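Why Do Bowls Fit Inside Each Other?

Put one mug inside another mug of the same size and it will not go in. Put one bowl inside another bowl of the same shape and it usually will. The difference comes from the slope of the sides. This page explains how nesting works, what materials bowls are made from, and why a stack sometimes gets stuck.

Sloping sides

A straight-sided cup is the same width at the top and the bottom. If two such cups are the same size, the bottom of one is exactly as wide as the top of the other. The walls have thickness, so there is no room left for the second cup.

A bowl is wide at the rim and narrow at the base. The narrow base of the upper bowl passes easily through the wide rim of the lower bowl. It sinks until the two walls touch. The amount that a wall leans outwards is called its taper. A bowl with a large taper sinks a long way. A bowl with a small taper stops early and leaves a tall gap between the rims.

How much space does nesting save?

Suppose a bowl is 35 millimetres tall. When a second bowl of the same kind is placed inside it, the new rim sits 5 millimetres above the old one. This distance is called the stacking height. Each extra bowl adds only the stacking height to the pile and not the full height of a bowl.

A pile of eight of these bowls is 70 millimetres tall. The first bowl gives 35 millimetres, and the other seven give 5 millimetres each. Eight bowls placed in a tower without nesting would measure 280 millimetres. Shops and lorries carry far more bowls when they are nested, as most of the air has been removed from the load.

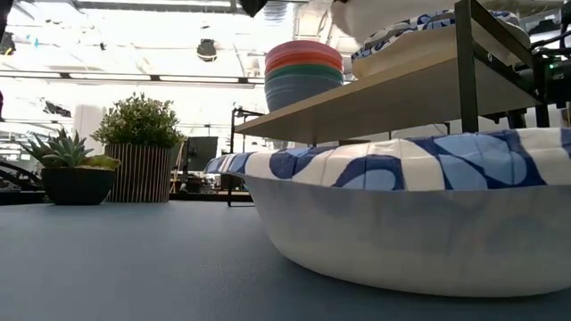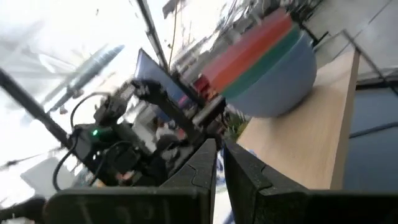
Materials

Paper bowls are made from flat sheets of paperboard. A machine cuts out a circle and presses it into a heated mould. The edge of the circle is now too long for the smaller rim, so the extra paper folds into small pleats. A thin coating is often added to keep soup or milk from soaking in. The pattern is printed while the sheet is still flat, and the pressing bends it into the curve of the bowl.

Plastic bowls are often made by injection moulding. Melted plastic is pushed into a gap between two metal blocks. It cools, the blocks open and the bowl is pushed out. The taper helps at this stage too. A bowl with perfectly straight sides would grip the metal and be hard to remove. Colour is mixed into the plastic before it melts, so a scratch on the surface does not show white underneath.

Pottery bowls are shaped from wet clay and fired in a kiln. Clay shrinks as it dries and shrinks again in the kiln, so the potter must make each bowl larger than the finished size.

Why stacks get stuck

Two wet bowls pushed together can be hard to separate. A film of water seals the gap between the walls. When you pull, the space inside tries to grow, but air cannot get in quickly to fill it. The air pressure outside then holds the bowls together. Twisting one bowl gently breaks the seal.

Many bowls have a small ridge or a ring under the base. It keeps the walls slightly apart and lets air pass between them.

Try it

Find two bowls of the same kind and a ruler. Measure the height of one bowl. Nest the second inside it and measure again. Take the first number away from the second to find the stacking height. Then work out how tall a pile of 35 bowls would be.

Words to know

Taper - the amount that a side leans outwards.
Stacking height - the extra height added by each nested bowl.
Mould - a hollow shape used to form a material.
Kiln - a very hot oven for firing clay.

Written by Cuiping Tang. Checked by Nahom Gudeta.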